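Darkanier arm with two-finger gripper: can it do the boring jobs yet?

Review by Hường Khúc

I repair bags and covers in a small workshop, and many of my hours go to small chores: pick up the piece, hold it, put it in the right box. In March I started to test the Darkanier arm, which the dealer Imbridge rents by the month. I wanted to know one thing. Can it take a chore from my hands, so I can sit at the sewing machine?
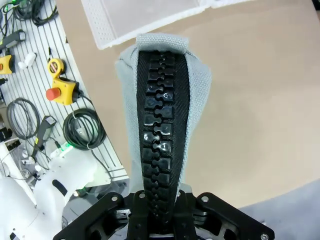

Soft things are where I had the most doubts. A mug or a block has one shape, but cloth has a new shape every time you touch it. My old Mancuso clamp can hold cloth very well, but it can't go and get it. For the arm I chose work with thick closures, and I think this was a good choice. The gray fabric piece with the wide black toothed strip down its front stands upright in the gripper, with only a small lean. Thin lining is a different story. On Tuesday I gave it 39 pieces of lining and it dropped too many of them for my taste. I would not leave it alone with silk.

Speed is the second problem. I fold and sort faster than the arm, even when I am tired. It also needs its own table, and the cables need a place too. The stop button I keep always near to my hand.

Sorting into bins is more pleasant. If the bin is wide and stands in the same spot, the arm works without much help from me. If I move the bin, I must teach the position again.

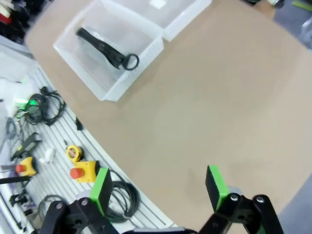

Gripper open over the board, with the green pads on the inner side of the fingers.

The rent is 400 dollars a month, and the Milness spare pads are extra. For a shop which sorts 1000 equal parts, I would say try it. For a home with laundry and toys on the floor, please wait. I give it 2 stars for cloth and four for sorting, and I will keep it one more month.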